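Skiltetti: tabletop pick-and-place recordings

Student project of the Wornau robotics club. Maintained by Halyna Melnychuk.
Card last edited 2022-10-08.

What is in it

222 episodes, recorded by club members driving the two arms by hand. Each episode covers one attempt at moving food-like items on or off dishes on the white table. Failed attempts are kept and have success set to 0. Length per episode is given in index.csv.

Views

Every episode has a head view and at least one wrist view. Wrist views are tilted, and the gripper covers a good part of them.
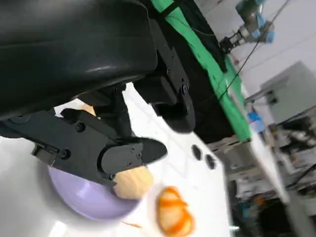
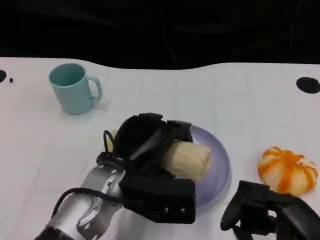 Wrist view (first) and head view (second), same session. A gripper is at the item on the purple dish in both.

Folders

episodes/ one folder per attempt, numbered from 1
index.csv episode number, operator, dish, success
notes/ operator notes, plain text, not complete

Known problems

Episodes from August use the old joint order. Run fix_order.py on them before training.
In 7 episodes the head view starts late. They are listed in notes/late.txt.
Item names were typed in by the operators and are not consistent. "Roll" and "bun" may mean the same item.

Use

Free for class work and for the Plilenetti contest entry. Ask Halyna before posting copies elsewhere.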